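**Zudport puts a price on its chain-handling kit, but the hard part is still on screen**

July 31, 2021

Zudport has opened orders for Jikmont, a software and gripper package that it says will let a small workshop hand its chain and cable-carrier work over to a robot arm. The subscription costs 254 pounds a month with a minimum term of 19 months. The gripper is extra, and the company would not give us a price for it in writing.

The pitch is simple enough. A customer sends in a drawing of the part, Zudport builds a computer model of it, and the robot's movements are worked out and tested in simulation before anyone bolts anything to a bench. Zudport claims this cuts set-up time to "an afternoon". Its brochure says 202 part designs have been run this way since April.

How many of those have been tried on a real arm is harder to pin down. Asked twice, the firm first said "a good share" and later said it was still putting the numbers together. The material sent to us with the price list was all rendered. 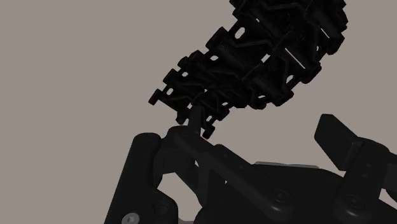

*A segmented, chain-like part above the gripper in a simulated view. Image: Zudport*

Long linked parts are awkward things to pick up. They sag and twist, and they can fold at whichever joint happens to be loosest that day. A model can allow for some of this if somebody has measured the play in every link, which few workshops have done or would want to pay for. Zudport's terms leave that measuring to the customer.

"We are not asking people to take it on trust," said Eliseo Tlapale, who runs sales for Jikmont. "They see every movement before they commit." He said the simulated joints had been checked against real ones, but he declined to share the results, citing an agreement with a supplier.

Estrella Salinas, production manager at the conveyor repair firm Zavala, sat through a demonstration this spring and did not sign. She said the session ran smoothly from start to finish and that this was part of what bothered her.

"I've got some 108 sorts of chain on my shelves and half of them are worn," she said. "I asked to see it with a worn one. They said they'd come back to me."

She is still using a hand jig and has asked for a trial with her own parts. Zudport says trials are open to customers who have already paid the first three months, and that the money is not returned if the trial goes badly.

A rival package from Zollemell is due later in the year. That firm says it will publish bench tests along with its prices, though it has not given a date for either.

Orders for Jikmont are being taken now, with the first deliveries promised within eight weeks.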